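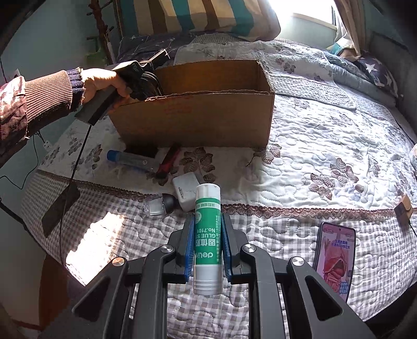
The quote that started it all was for one arm. Haldale, a contract packer with 19 people on the floor and a steady trade in stationery sets and small household kits, had asked for a price on a robot to fill mixed cartons. The number that came back covered the arm, its base and its controller. It did not cover the gripper, the guarding, the software license, the training or the weeks of somebody's time that would go into teaching the thing what a glue stick was.

Esi Essien runs operations at the firm, and she put the quote in a drawer. "I could have signed it," she says. "It was inside my limit. Then I'd have spent the rest of the year asking for more."

Her budget, when she finally wrote one, began with the hand tools. For mixed small goods, a growing number of buyers now start by paying for demonstrations: people pick and place ordinary objects with hand-held grippers, the motions are recorded, and the recordings are used to train the robot later. The grippers cost far less than an arm. They can be used on a table, on a shelf or in someone's bedroom, and the work can begin before there is any floor space cleared for a machine.

Haldale bought two pairs from a small supplier called Drakside. The invoice came to $3143, with spare finger pads and cables, and it was paid out of the maintenance account.

The pads deserve a line of their own in any plan. Soft rubber grips a smooth plastic tube well when it is new and less well after a few thousand picks, and the change shows up in the recordings before the operator notices it in the hand. Essien's team changes pads on a schedule now and writes the date on a sheet taped inside the tool cupboard. Mounting screws and pivots are checked at the same time. Cables are the other regular expense. They get stepped on.

What people underestimate most is labor. A session of packing small items into a box looks easy, and for the first half hour it is. After that the wrists get tired, and the person doing it starts to take shortcuts that a robot will faithfully learn. Haldale planned on two-hour sessions and cut them to 45 minutes by the second week, with a break between. Output per day went down a little. The share of recordings that had to be thrown out went down a lot more, and the cost per usable recording fell.

Then there is the question of objects. A buyer who only trains on the best-selling product gets a machine that handles the best-selling product. Haldale's list runs to glue sticks, markers, capped tubes, little bottles and power adapters, all of which behave differently when squeezed. Bottles roll. Adapters land on their sides with the prongs in an awkward place. Open cartons have flaps and rough edges that catch a finger on the way in. The firm set aside a small sum for stock that would be handled until it could no longer be sold, and used all of it by December.

Surfaces matter as well. Factory benches are flat, plain and evenly lit, and it is tempting to record everything on one. Esi Odoi, an independent consultant who has worked on seven of these projects, tells clients to spend part of the budget elsewhere. She wants patterned cloth, soft bedding, sun coming in from one side, and other belongings left lying nearby. "If it has only ever seen a gray bench, you'll pay for that when you move the gray bench," she says. Her rule is to hold back a third of the recording hours for places the robot will never work.

Not everyone agrees. Golestani, a larger packer in the same line, records on its own benches only and says its cells run well. Its products change once a year, though, and its lighting is fixed. Haldale changes its kits every few weeks.

Software was the hardest item to price. The two firms that bid both charged by the month, and both charged separately for storage. Haldale picked Nirnusus, mainly for a contract that let it take its recordings away if it left. Odoi says that clause is worth more than a discount, and that buyers should ask for it in writing before the first session – many do not think of it until they want to switch.

The arm was ordered in the end, a smaller model than the one first quoted. The recordings had shown that almost every carton could be filled from one side with a short reach, so the longer arm was not needed. The saving paid for the guarding and most of the installation.

Essien has kept a contingency line for the first year and expects to use it. She has also kept the hand tools in the budget as a running cost, with new sessions each time a kit changes. The next one has a tape dispenser in it, and she has asked for extra pads.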